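# March - wire storage, bay 2

Carried over from the last entry: the wire stock at the bench in Ululville is still kept in a mix of bags, drawers and whatever tub was nearest. Folke Sjöberg lost most of a morning looking for a usable length of the thin orange-brown wire and ended up opening a new reel. Decided to stop adding drawers and fix the sorting.

**What we have**

- Thin orange-brown wire, various lengths, mostly offcuts. No labels on any of it.
- Black cable, thin, some with ends still stripped.
- One unopened reel from Xie, to stay on the shelf until the offcuts are used.
- Three green tubs with mesh sides. Shallow, rolled rim, easy to see into from standing height.

**Sorting rule, first try**

Everything under 300 mm goes to scrap. Folke wanted a higher limit, but the short jumpers on the Domora test board use pieces near that length and we cut them several times a week. Keeping the limit where it is for now.

Lengths above that get coiled to a hand-sized loop and laid flat in a tub, one wire type per tub. No tape. Tape residue was a problem on the previous batch and it took longer to clean the jacket than to cut a new piece. A twist of the free end around the coil holds well enough if the tub isn't dragged.

Tried stacking coils. Four layers is too many for the thin wire. The bottom loops open out and thread through the ones above, and pulling one coil lifts the rest. Two layers behaved. Black cable stacks better but is springy, and the looped ends climb over the rim when the tub is moved.

**Measuring**

Marked a strip of board at 300 and 990 mm. The longer mark is the longest run we need inside a Domora housing, so anything past it is worth keeping in one piece. Checked the marks against the steel rule - the 990 mark was 2 mm short, redrawn.

Measured 40 pieces of the orange-brown wire before lunch. Too slow at first, mostly from straightening each piece completely. Straightening isn't needed. Hold one end at zero, run the wire along the board under a thumb, read the mark. Bends near the end cost a few millimeters, which doesn't matter at this sorting resolution.

Jacket damage: a few pieces had flat spots where they had been shut in a drawer. Bent each flat spot back and forth and checked continuity on the meter while bending. Two went open and were scrapped. The others read normal, kept but put on top so they get used first.

**Wall storage**

Long cables should hang. A coil hung from a single small hook takes a sharp kink at the top after a few days, seen clearly on the old Vusby leads. Options:

1. Spread each coil over two neighboring hooks. Gives a flatter top bend and uses up the rail quickly.
2. Slip a short tube over the hook, 60 mm long, so that the coil rests on a rounder surface. Have to cut these. Hose offcuts would do.
3. Hang from the middle of the coil with a loop of cord. Fast, but the cord gets lost.

Going with option 1 until the tubes are cut. If the rail fills up, the Vusby leads move to the cabinet; they are rarely used.

The mesh tray is better suited to connectors and short adapters than to wire. Cut ends catch in the mesh and pull the tray askew when lifted out. Compartments are narrow, so one connector family per compartment. Labels go on the front edge, flat, lettering large enough to read from the bench.

**Open points**

- Cut hose pieces for the hooks.
- Ask Xie whether the next reel can come in a different jacket color. Two gauges of orange-brown in the same tub is a mistake waiting to be made.
- Write gauge on the tubs. Marker wipes off the green plastic, try tags tied through the mesh.
- Scrap bin needs a lid.

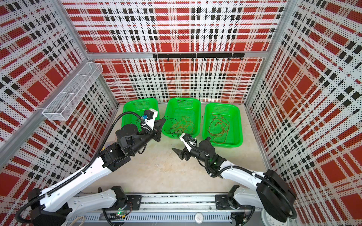 Separation by type is the next job, before anything gets measured again. The middle tub still has the black cable in with a tangle of orange-brown wire, and the cable runs out over the left rim; take the cable out first, then work the wire loose from the outside of the tangle. The right tub is closer to what the rule asks for, one loose bundle looped across the bottom, though it needs tighter coils before a second layer goes on. The hook rail and the wall tray are both empty, so the hanging lengths can go up as they are sorted. Start at the left end of the rail and leave the last two hooks for the Vusby leads.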